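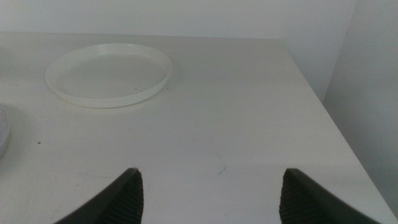 Teaching the arm by hand: common questions
Posted in May by Lilian Wanyama

Do I need to know how to program?
No. You move the arm through the task yourself, either by holding it or from the remote handles, and the software records the motion. Most new people at Treden start on the plates.

By hand or by remote?
Use the remote handles for anything the cameras will learn from. Guiding by hand is fine for setting start positions, but your sleeves end up in the recording.

How many demonstrations does a task take?
Plan on 50 for a single plate in one spot. If the plate can be anywhere on the table, plan on 200.

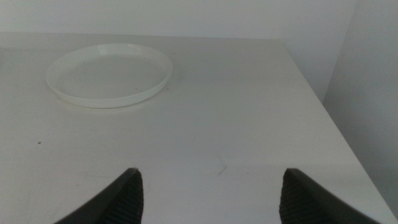
Chandrasekhar Lobo disagrees with the first number and would rather see fewer takes with the plate moved every time. Either way works if you log the plate position.

Should I start with the fingers open?
Yes. Open them fully before you press record, and keep them open until you are at the rim.

Do colors matter?
They do. A white plate on a white table is harder to pick out, so record each color you expect to use. 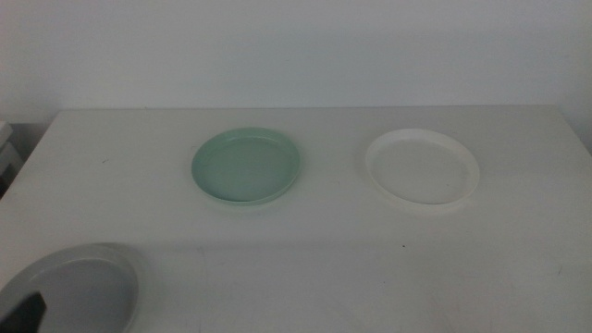 Green, white and gray plates on the table, side view.

How do I line up on a rim?
Come in slowly with one finger outside the plate and one over the inside. Stop, check the wrist view, then lower. Don't correct sideways once you are down. Back up and try again.

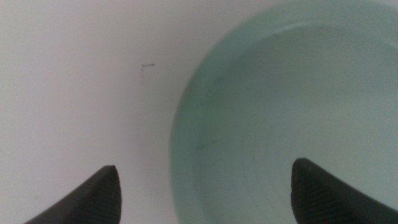 Wrist view, fingers on either side of the green rim.

What if I make a mistake?
Small corrections can stay in. If you drop the plate, mark the take as failed and keep it in its own folder.

How long is a session?
Up to 3 hours, with breaks. Handles are booked on the sheet by the door, and Wednesday fills up first.

Comments

Carmela Calvo: Can left-handed people swap the handles? I did 18 takes before my wrist gave out.

Lilian Wanyama: Yes, it's under Settings, Handles.

Maximiliano Valcárcel: Please add something on resetting the table between takes.

Contact the training desk | © Treden | Back to top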